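Clurneter Sorting Automation
Progress report to the Drovwood Workplace Fund
24 February 2018

1. Position at the end of this period

Work is on schedule for the July review. The sorting line at our Matlala site still runs by hand on both shifts. The teaching station, where staff record the hand movements the Pundureo arms will later be trained on, has been in daily use for the whole of this period. We have 1040 usable recordings. Spending is within the approved budget and no change is requested.

2. Staff and the teaching work

16 people work on the sorting line and nine of them have now completed the station training. They were picked from those who put their names down, with both shifts included. Time at the station is paid at the normal line rate, and a relief worker covers the place on the line.

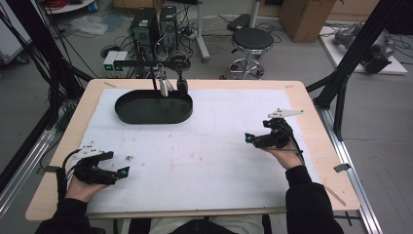

Sorters do the recording themselves because the engineers do not know the parts well enough. In the first weeks the engineers made the recordings, and the line staff pointed out that no sorter would pick up a small piece that way. Recording is seated work with a gripper in each hand, and both grippers have a cable coming off them, which staff raised early on. The cable pulls slightly at the wrist when the arm is turned. We have limited each turn at the station to 12 minutes, followed by a change of task. Complaints of sore wrists have dropped since then, though two people still prefer not to do more than one turn in a shift.

Staff also asked who would see the recordings and whether they would be used to judge individual speed. We have put in writing that they will not. Files are stored without the name of the person who made them.

3. Quality of the recordings

The main cause of rejected recordings was the tray being in a slightly different place from one attempt to the next. A line sorter suggested drawing around it on the work surface, as is done for tools in the repair shop. Rejections fell once everyone used the same starting position.

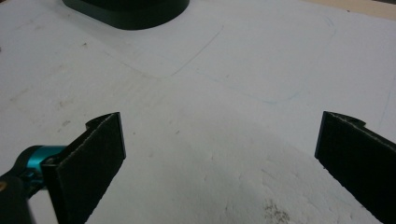 Small and flat pieces remain the weak point. They are easy to pick up with the fingers and slow to pick up with gripper pads, and the recordings show a lot of hesitation. We will collect more of these before July and leave the larger parts alone, where we have enough.

4. Changes to jobs

No positions have been removed. When the first arm goes on the line, the two sorting places next to it will become one sorting place and one place for checking and clearing the arm. The checking role needs a job description and a pay grade. A draft is with the staff representatives, who want the grade set above sorter. Management has not yet replied.

Older staff have been less willing to sign up for training. Several said the sign-up sheet made it sound like computer work. We have reworded it and will offer a short session during paid hours.

5. Next period

Train the remaining line staff who want to take part. Finish the recordings of small pieces. Agree the checking role and its grade before the arm is installed. Replace the chair at the station, which does not go low enough for two of the staff.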